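Saltby Desk Tidying Set - README

Overview
The Saltby set records the tidying of an office desk at the Diltildale site. It is maintained by Droltent and contains 3312 recordings. Enquiries should quote the set name and the release number.

Contents
1. Desk and seating. The work is carried out at a white desk, and the person may sit or lean over it.
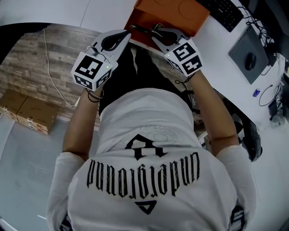
2. Items on and near the desk. These include a computer monitor, a black keyboard, several cables and a large orange item, listed as "tray or lid" in the item index.

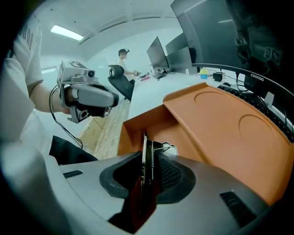 Item names are kept general where the type is uncertain. Cables are not listed one by one - they are entered as a single group.

3. Room. Furniture beyond the desk, such as the orange wooden cabinet, is labelled as background.
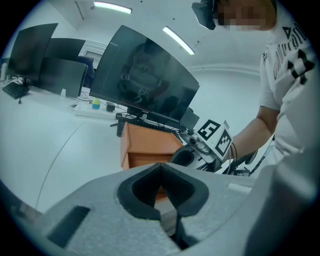
Labels for background furniture are optional and may be left blank. The first 2000 recordings use the earlier label list, and both lists are supplied as plain text files.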